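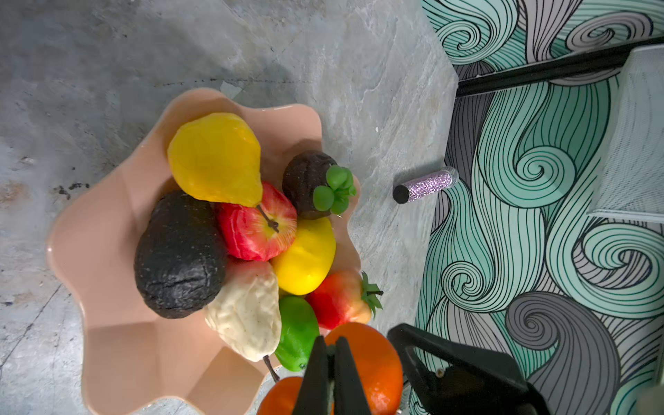

The Landine at the fruit bowl, fingers over the large orange.

Landine picking arm, reviewed after a winter in the prop store

I dress show homes for a living. More exactly, I work in the store at Dredlow, where we hire out the things that make an empty flat look as if someone with no post and no children lives in it. Fake fruit is a large part of this. It goes out in bowls, comes back in bowls, and in between somebody has to sort it, wipe it and pile it up nicely again. Until January that was Sandro Bianchini and me.

The Landine came on a 36-month lease. Setting it up took most of a Friday, and the manual is fine until the chapter on the fingers, where I suspect a change of author.

What it does well: oranges. Lemons and limes too. Anything roundish with a decent skin it will pick up and put down all day, and it doesn't talk about its knee. We have nearly 600 pieces of fruit on the shelves and it gets through the citrus while I'm still finding my glasses.

Pears are another matter. It takes them by the fat end if you're lucky, and by the stem if you aren't, and a stem is only glued in. The strawberries with the spiky leaves need a gentler setting which you have to go and find in a menu called Advanced. The avocados it manages, slowly.

The wavy bowls are hard going as well. A deep frilly rim looks lovely on a kitchen island and is a nuisance to anything coming in low. We've learnt to start it from higher up, which costs time the brochure doesn't mention.

As for the people. I was told it would free us for more creative work, and in fairness some of that has happened. Sandro now does the flowers, and does them better than whoever did them before (me). My own job has become standing near a machine and being wanted every so often, like a lifeguard at a very small pool. My wrists are better. My hours are the same. We do miss the chatting, because sorting lemons with another person turned out to be most of our conversation, and we now have to arrange it specially over tea.

It also can't arrange. It will fill a bowl, but it has no view on whether the yellow pear should go on top. Sandro has several.

Four stars for citrus, two for pears. I'd want softer fingers and a shorter menu before we took a second one.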